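In Praise of Plain Wooden Blocks (and a Clear White Table)

I have a strong opinion about toys, and I've been boring people with it since October, so I might as well write it down. Plain wooden cubes are the best thing you can put on a table. For kids, sure, but for grown-ups too, and I'd say especially for grown-ups who sit at a desk all day.

I came to this by way of a mistake. I bought one of those giant building sets, the Plulthorpe one with 800 pieces, and I was so excited! I cleared a weekend for it. By the first evening I had a headache, a sore thumb and a half-built drawbridge, and I was squinting at page 14 of the booklet trying to tell one gray peg from another gray peg. It's still in the closet. The drawbridge never opened.

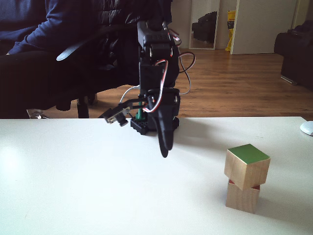

Page last changed 2019-03-02

Then I got hold of some wooden cubes, the kind with a bit of paint on the top, and something in me relaxed. There's no booklet. You pick one up, you put it on another one, and you look at it. If it's a little crooked you can fix it or leave it, and I've come around to leaving it. A stack where the top block is turned a bit has way more life in it than one that's been squared up with a ruler (my sister-in-law squares hers up, and we've agreed to stop discussing it).

What I love most is the paint. Just the one face, please. When a maker paints the whole block you lose the grain, and the grain is half the fun. With only the top done you get a little flash of color when you look down and plain honest wood from the side, and when you stack them, the lower color nearly disappears until you lift the top one off again. It's a tiny surprise and I'm forty-six years old and I still enjoy it every time.

Now, people will tell you that you need a lot of blocks. I've had this argument at length with a woman behind the counter at Selletti, the toy store by my bus stop, who wanted very badly to sell me the bucket. I don't want the bucket! With a bucket you build a wall, then a bigger wall, then you're sweeping blocks out from under the radiator until spring. Take 2 cubes. You can do side by side, one on top of the other, green over red or red over green, straight or turned, close together or far apart. You'd think you'd run out in a minute, and I keep not running out.

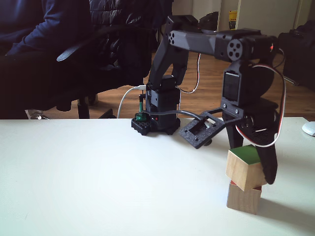

Two cubes in natural wood, stacked on the white tabletop.

The table matters nearly as much as the blocks, and I'll go further than most people here. It should be white, or at least pale, and it should be bare where you're building. I used to stack on my old Furtado side table, which has a busy dark pattern all over it, and the blocks just sank into it. On white you see the edges. You see the shadows too, soft gray ones that move when you move the block, and if you're anything like me you'll end up fussing over those as much as over the stack.

And no, you don't have to clear the whole desk. I know folks who won't start anything until every pen is in a drawer, and they never start. Push the stuff to one side. A cup or a mouse over at the edge isn't hurting anybody. 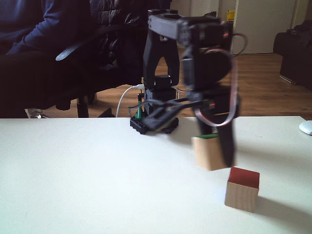 Green top in the air, red top on the table.

Lifting is its own pleasure, by the way, and it gets no credit. Everybody talks about the tower, but the nice part for me is that second when the block is up and you haven't decided where it's going.

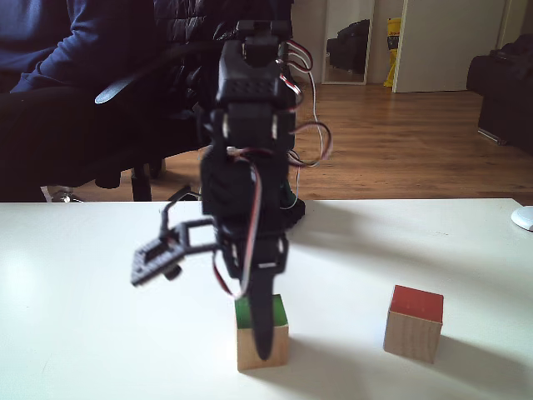 Painted blocks come in all sorts of color sets, and I think most of them get it wrong. The Itau catalog lists a set, number 2202, in six shades of what I can only call oatmeal, and I'm sure it looks lovely on a shelf in a magazine. Give me a green top and a red top sitting apart on a white table, the sides left as bare wood, and I can tell which is which from across the room without my glasses. Oatmeal on oatmeal, I'd be feeling around for them. I suppose somebody wants their toys to match the couch, and good luck to them, but a block is for picking up and moving around, and it ought to be easy to find.

So that's my pitch. Get a couple of cubes and push your papers over. If you've got the big set with the drawbridge and you've finished it, write and tell me how you did page 14.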